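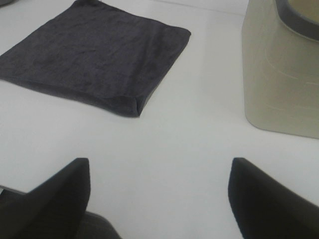 In defence of the bad towel

July 28, 2019

My wife and I own 12 towels, and guests are allowed to use 3 of them. The rest are too good. They were bought at Grendberg in a sale, they are thick as turf, and they dry a person about as well as turf would. You push the water round until it gets bored and leaves.

The towel I love is thin, grey and older than my marriage. It dries me in seconds, then dries itself on the back of a chair before I have found my socks. It has been to Gaete and back in a carrier bag. Every so often it is put in the pile for the dog, and every so often I take it out again. We do not have a dog.

I blame hotels. Somewhere along the line we decided our bathrooms should look like the ones we pay 190 pounds a night to stand in, and the towel went from being a tool to being a sort of furniture. The Urkero catalogue has over four pages of them this summer, rolled, stacked and tied with string. I looked for one being used by a wet person and there wasn't one.

My neighbour Živko Krasniqi thinks I'm making a fuss. He irons his. He also folds them in thirds, so the edges don't show, and I have been told more than once how nice they look. I'm sure they do. I borrowed one in August last year after the hose incident and went home damp.

Ours are due to be replaced again soon, apparently in a shade called oatmeal. The grey one is staying in my gym bag until it blows over.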